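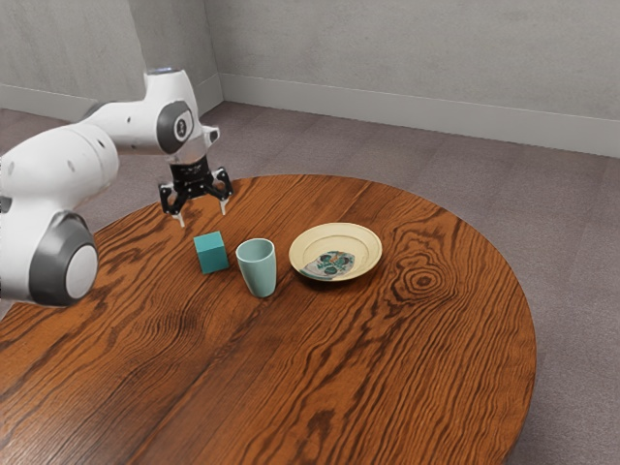
November, open day, notes typed up after everyone left. Kimutai Temba to check the numbers before I forget what they mean.

Doors 2:00. Drusville group first, then the Abu Hammour people, 28 in all. Too many for one screen. Next time split them and run the sim on the wall projector as well.

Ran the tabletop scene for both groups. Cube, cup, plate on the round table, arm starts with fingers open near the cube. Task as set: cube into cup, then cube onto plate. Kept the Fikisier script from last month, only touched the approach height.

Tally for the afternoon:
cube to cup, 14 tries, 11 good
the 3 bad ones all the same, finger clips the rim of the cup on the way down, cup goes over
cube to plate, didn't keep score, should have. Kimutai thinks one slid off the raised rim. I didnt see it.

Rim thing is the approach angle, pretty sure. Planner comes in low when the cup is close to the cube. Raise the waypoint, try again tomorrow morning with the same seeds. If it still clips, look at the collision shape on the cup, might be a plain cylinder and the real one is tapered.

Questions from visitors, writing down the ones I couldn't answer well:
- how does it know where the cup is. (In this demo it gets told, poses come straight from the sim. Said so. Somebody looked let down.)
- would it work on a different table. Wood grain is heavy on this one, knot and all, no idea what the vision model makes of that. Need a run with cameras only.
- how long did it take to set up. Said two weeks, Drudar folder says more like five.

Restarted once, physics froze at run 209 on the counter, right as the second group sat down. Killed it, relaunched, lost almost ten minutes. Log saved, havent read it. Suspect memory, machine had been up since the morning rehersal.

Wrist light stayed pale blue for everything. A kid asked what color it goes when it drops something. Could wire that to the gripper state, easy, would help people in the back row.

To do: waypoint height. Score sheet for plate. Second screen. Send Abu Hammour the clip they asked for, K. has the address.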